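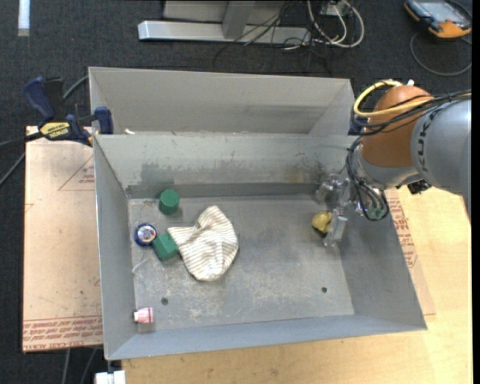
Virnel Hand-Guide Kit for Bin Picking

The Virnel kit lets an operator teach a picking task by moving the arm through it, either by hand or from a remote station. Each pass is saved as a demonstration, with joint positions, gripper state and video on one clock.

Two ways to teach

Hand guiding: Hold the wrist handle and lead the gripper to the object. The arm carries its own weight while the enable switch is pressed. Best for short reaches and open bins.

Remote: Drive the arm from the Pluteteck controller. Use this for steep-walled bins, or wherever a hand on the wrist would block the camera view.

You can switch modes between demonstrations — the saved format is the same.

Getting good demonstrations

Clamp the bins before you start. A bin that shifts partway through a session spoils the recordings made after it. Mix hard and soft items, and change their layout between passes. We suggest 10 demonstrations per object to begin with, then more for cloth and anything small that ends up in a corner.

In the kit

Wrist handle with enable switch
Pluteteck remote controller
Fixed camera mount
Kermani recording software, 2 seats
10 m cable set

Robot arm, gripper and bins not included. Check arm compatibility with us before ordering.

Price: $3,673, shipped from Rirnow. Lead times are longer in October.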